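Home › News › Home Tech

Robot helpers still can't be trusted with the tidying

Onura says its home robot will be putting away groceries, packing boxes and clearing tables in ordinary houses before long. The company showed the machine to reporters in June, and it did pack a box. It took its time over it, on a clean table with good light and no kids or dogs in the way.

Chores have been "nearly solved" for years now. The trouble is what counts as solved. Onura's figure is 30 tidy-up jobs, which sounds like plenty until you read the list and find that picking up a carton and picking up a slightly smaller carton are down as separate jobs. Laundry isn't on it. Neither is anything with a plastic bag.

Citero, which sells a rival arm to small stores, has gone after the shop floor instead. Its trial at the Rizk hardware store had the arm moving small goods from a counter into bins. Staff there were told to expect a box packed in 30 seconds. The store's own log put it closer to 5 minutes on a bad afternoon, and a clerk had to stand by in case something got stuck against the side. A clerk standing by can also pack a box.

Both firms say the answer is more practice. Onura has gathered almost 4,000 hours of people doing simple jobs by hand, and it plans to keep going. Maybe that will do it. But hours are easy to announce and hard to judge — an hour of putting the same carton in the same box is still an hour.

Then there's the price, which neither company will give. Flitora, a cleaning service that looked at both machines, passed on them for this year. It said it would look again once one of them could get through a kitchen without a person in the room.

That seems a fair test. Until a company is willing to take it in front of buyers, the box still gets packed faster by whoever happens to be home.

Filed under: Home Tech, Robots, Reality Check

Related stories
Flitora raises rates for weekly cleaning
Do you need a smart trash can?
Self-checkout is back at Rizk, with more staff
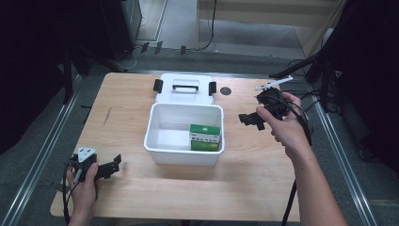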